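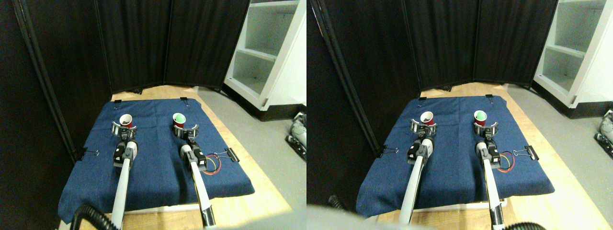
4. THE CUP TASK

I'll be upfront that we picked the cup task for Koseck, our third-year capstone, mostly for its colour. Red cups stand out beautifully on dark blue cloth, and our marks depended on something working by December! Each run uses two arms and two cups, and the teams drive both arms by hand while Sketow logs the stereo pair (Figure 4). We kept 433 runs out of everything the class recorded, and I tossed the rest myself over one very long evening with a pot of tea.

The mat deserves a paragraph of its own. Our first cloth crept toward the operator a little more each session, and Paiva, the policy we trained, learned to favour whichever cup sat closer to centre. Binder clips from the stationery cupboard fixed that – cheap, ugly, and I'd recommend them to any club on a student budget. 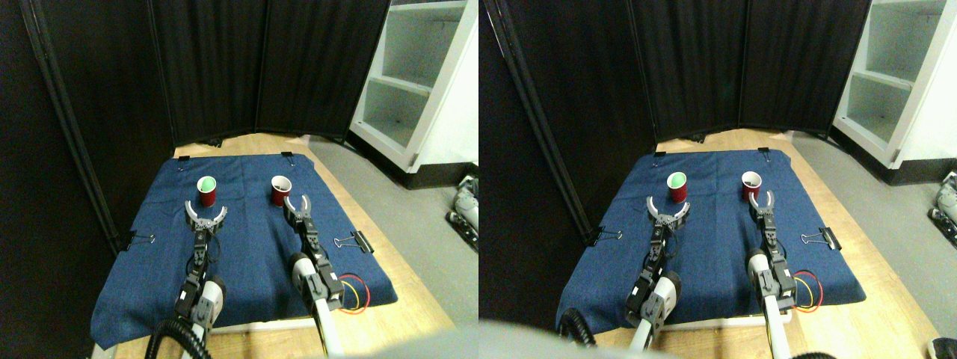
Figure 4. Stereo pair from the cup task, with both grippers open and the two cups near the back of the mat.

After that we trained for 80 epochs on the lab machine at Munanach, and got 39 clean test runs before the semester ran out. Grasping was the easy bit, to my surprise. Letting go gave us far more grief, and I've put the release timings in Section 5 with the other odds and ends.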